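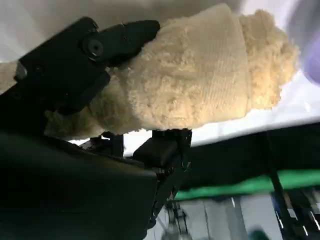
*Cream fuzzy item with a tighter ribbed band in the middle. Filed under `soft/fuzzy`.*

# Drinon soft things set

Notes and pictures of small soft household bits – socks, soft toys, flannels, dusters, bobble hats, that sort of thing. For the sorting work on Flokov. Everything is about the items: what they're made of, how they fold, which pile they belong in.

Last tidied 6 Feb 2020, Ketsara Suwannarat. Bits still missing, see bottom.

## What's in it

- 2,871 pictures
- 28 item types, listed in `types.csv`
- 2 folders, `soft/` and `flat/`
- one row per picture in `labels.csv`

`flat/` is tea towels, flannels, hankies, pillowcases. `soft/` is anything with a bit of body to it. Rolled towels went in `flat/` at first, now moved. If you have an old copy, bin it and fetch again.

## Columns in labels.csv

| column | what goes in it |
|---|---|
| `item` | short name, lower case |
| `surface` | fuzzy, ribbed, smooth, towelling, mixed |
| `colour` | plain words only – cream, grey, navy |
| `shape` | flat, rolled, bunched, squashed, loose |
| `sure` | yes / no / maybe |
| `note` | anything else, can be blank |

## Labelling rules

Read these before adding rows. Most of the mess in the December batch came from skipping them.

1. Label what you can see. If it might be a sock or might be a toy's leg, put `fuzzy item` and `sure = maybe`. Don't guess to fill the box.
2. Two textures on one thing = `mixed`. Say which in the note, e.g. "fluffy ends, ribbed middle".
3. Cream, beige, off-white all go in as `cream`. We argued about this for ages, please leave it.
4. `squashed` means pressed in at one place. `bunched` means the cloth is gathered up on itself. Not the same.
5. Fluff goes dark in shadow. Take the colour from the lit part.
6. Never write a fibre (wool, cotton, polyester) unless the care label is readable. Hardly any are.
7. No brand names in `item`.

Example row, for the one at the top:

```
item,surface,colour,shape,sure,note
fuzzy item,mixed,cream,squashed,maybe,"shaggy ends, ribbed band between, sock or toy limb?"
```

## Where the things came from

Mostly the Rattanakul linen cupboard, plus a bag of odds from Darico. Odd socks are realy odd socks, don't go looking for pairs. Anything with loose buttons or beads was left out.

## Known problems

- Some 26 rows have `colour` blank. Will get to them.
- Bobble hats and pompoms mixed up in places. Check by eye.
- White things on white backgrounds – edges hard to find, fluffy ones worst of all.
- `towelling` spelt two ways in the older rows. Search for both.
- Very few dark items. Don't rely on this set for black socks.

## Adding more

Put pictures in the right folder, add the rows, run `check_rows.py`. It only catches blanks and bad spellings, it wont tell you a duster is a mitten. Send questions to Ketsara, with the row number please.

## To do

- split `mixed` into proper pairs
- finish slippers
- add a `size` column, small / medium / large will do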